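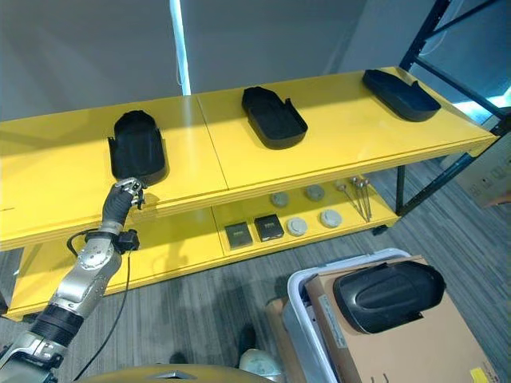 Small parts on an open two-tier shelf, how do you keep them in place?

Rekha Iyer
Monday, November 30, 2020

Quick one, on my lunch. We got a yellow shelf for the kitting corner, two levels, big black molded trays live up top, little stuff underneath. Looked great for a week. Now everything wanders. Discs roll under the top shelf where you can't see them, the rods spread out like spaghetti, small square ones end up in the wrong row. Boss at Havley wants it done by the end of the week and wont pay for a cabinet. Budget is 25 dollars, maybe a bit more if I beg.
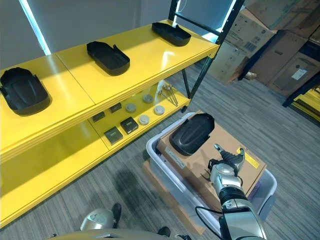

Been thinking dividers, the cheap drawer kind, cut down to fit. Problem is that top level is shiny and anything with a smooth bottom slides when you bump it. Same finish on the lower one I think. The big trays don't bother me so much, they're large enough to find, and they can sit at an angle for all I care. It's the lower level. The square boxes with the faint labels, the gray round ones, then the rods way back toward the right end where you have to get down on your knees to reach. Who puts rods at the back. (Me. I did.) Would you swap the order? Line the shelf? Both? Also there's a pile of cardboard boxes against the wall I could cut up for dividers if that's not a terrible idea.

Share 25 · Comments 3

Khôi Võ

Liner. Rubbery mesh kind, comes on a roll, any hardware store. Cut it an inch short of the front edge or it curls and catches on stuff. Do that first, see what still moves, then buy things.

Rods – don't lay them loose on a shelf, ever. Short tube or a tall cup, heads up. If the gap between levels is too low for that, a shallow tray with a lip, parallel to the front edge. And yes, bring them forward. We moved ours to the front left in March and the yelling stopped.

Cardboard dividers fine for testing. Gets fuzzy after a while and sheds dust into everything, so not for anything with a lens or a bearing.

Loan Lã

What Khôi said but also LABEL THE SHELF not just the parts. Tape on the front band, marker, done. Yellow is easy to read black marker on. At Cinon we had some 3,000 small items in one room and the only shelves that stayed neat were the ones with a name under every spot. People put things back when theres an obvious hole to put it in.

Draw round the discs too. Paint pen on the liner. Takes five minutes.

Đức Kiều

just get bins

Rekha Iyer

Ok thanks, liner ordered, moving the rods tonight. Đức you're not wrong, we do have bins, but then everything goes in one bin and that's a different mess. Got a big light gray one on the floor with a carton in it already. Might keep it for overflow, on the floor next to the shelf, cartons only.

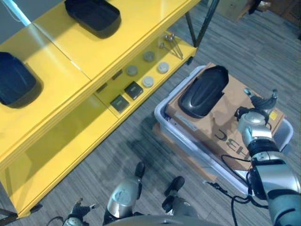
Yellow shelf at left, gray bin on the carpet with the "BC" carton in it.

Tape part I'm doing tommorow. Does painters tape hold on glossy or do I need the real label stuff – Loan?

Loan Lã

Painters falls off after a month or so. Label tape. Wipe the edge with alcohol first and let it dry.

561 views · 25 shares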